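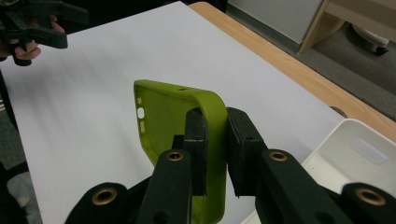 By the 141st try, Ruoxi had stopped calling it a phone case and started calling it Gerald.

"Gerald goes in the bin," she said. "Gerald comes out of the bin. What have we taught the robot?"

"Patience," said Ibrahim, who had the other gripper and a cramp.

The Grusar Cup rules wanted 200 clean demonstrations per object. The club had picked the object in March, by vote, and the phone case had beaten a sponge by one. Ruoxi had voted for the sponge and brought this up every 15 minutes or so.

"Sponges don't flop," she said.

"Sponges have no ambition."

Tsz-kin looked up from the laptop. "You're talking on the recording again."

"Does it record sound?"

He scrolled for a while. "It does. Since the first one."

Ruoxi thought back over the afternoon, and over what she'd said about the judges.

"Well," she said, and reached for the bin. "Gerald goes in."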